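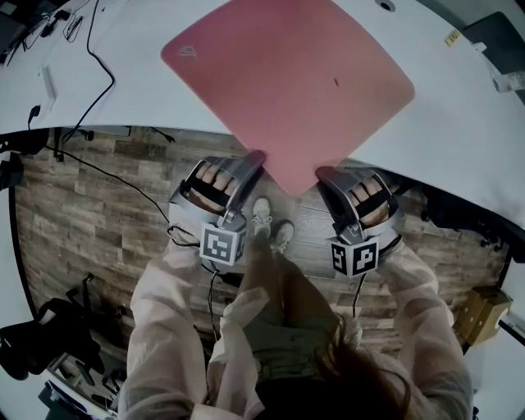 Geltitz rents out hand-held gripper kits to labs that want manipulation recordings and don't want to build the hardware. The kit is called Biltik. Mostafa Ghoneim runs the hardware side of the company and answered questions by phone for most of an afternoon.

The kit consists of two grippers, a marker cube for each, a head camera, straps in three sizes and the cabling. The operator wears one gripper on each hand and works at an ordinary desk. Software reads the position of each gripper from the pattern on its cube.

Ghoneim began with the cubes. "A flat tag is fine until the wrist turns," he said. "With a cube, there is usually a face the camera can read. Each hand has its own pattern, so the software doesn't swap left and right when they cross."

The cube sits below the hand, a position that took two revisions to settle. On the first version it was mounted above the knuckles, where it blocked the operator's view of the jaws. "People leaned sideways to see what they were picking up. You could tell from the recordings, the head was tilted the whole time."

Most customers start with rigid objects. Ghoneim recommends moving to thin, flexible ones early – mouse pads, placemats, folders – and holding them with both hands. "A mouse pad sags between the jaws if you bring your hands together and pulls out if you move them apart. You learn in one session whether your operators keep their spacing." Small objects are harder. Coins and paper clips are outside what the current jaw is designed for, and the manual says so.

On the cable, he was less comfortable. Each gripper is wired, and the wire has to go somewhere. Panagiotou, a rival kit, runs on batteries. "Theirs is nicer to wear for the first hour," Ghoneim said. "Ours doesn't need to be charged." He advises routing the cable down off the hand and leaving slack on the floor side, so that a raised arm doesn't pull on the connector.

Each gripper weighs 294 grams without the cable. The suggested working period is 40 minutes, followed by a break. Asked whether customers observe it, he said that some do. The strap across the knuckles should be snug enough that the shell doesn't rotate, and loose enough to close the fingers fully. Operators tend to overtighten it.

Calibration is done at the start of each session and again after a strap change. Loose sleeves are allowed provided they stay clear of the cube.

A revised jaw, under the working name Lulach, is due in October. It has a narrower tip and a replaceable pad. Existing customers will be able to fit it themselves with the hex key supplied in the case – the screws are the same. Rental terms stay as they are, by the month, with return shipping paid by the customer.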